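Zwischenbericht Projekt Nidel - Trikotleihe und Kleiderausgabe

Seit der Bewilligung im Dezember haben wir 171 Kinder und Jugendliche ausgestattet, vor allem aus den Ortsteilen Wistside und Kurnar.
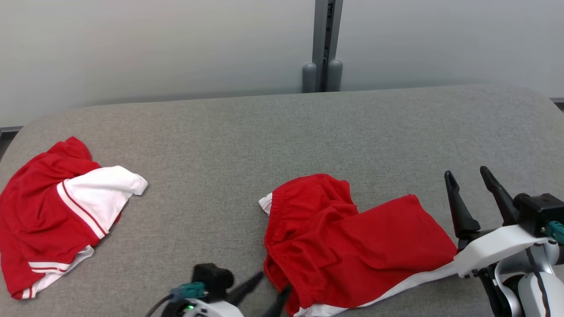
Die Umstellung auf feste Ausgabezeiten ist abgeschlossen. Geöffnet ist ab 14 Uhr. Sortiert wird auf der breiten grauen Stofffläche vor der hellen Wand, Schuhe werden getrennt angenommen.

Die Nachfrage liegt über dem Plan, vor allem bei Hallenschuhen und Regenjacken.
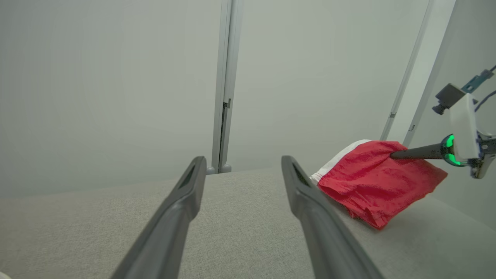 Bei den kleinen Größen reicht der Bestand bis zum Sommer. Bei den Jugendgrößen müssen wir nachkaufen - dafür sind etwa 1.000 Euro vorgesehen.

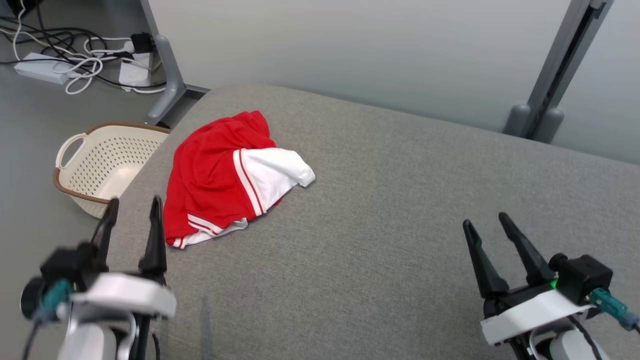
Wohl Sportkleidung in Rot und Weiß, noch nicht gefaltet.

Mit der Wäscherei Kang gilt seit Februar ein Festpreis. Die Abholung verzögerte sich zweimal.

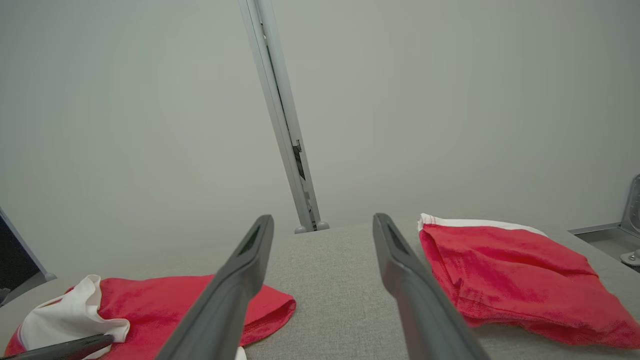

Offen ist die Kennzeichnung der Leihstücke. Aufgenähte Nummern halten besser als Etiketten, kosten aber Zeit. Bei roten Teilen mit weißem Besatz wie diesem setzen wir die Nummer innen auf das Weiß. Fünf Vereine haben zugesagt, das Verfahren zu übernehmen. Die Abrechnung der Sachkosten folgt im Mai.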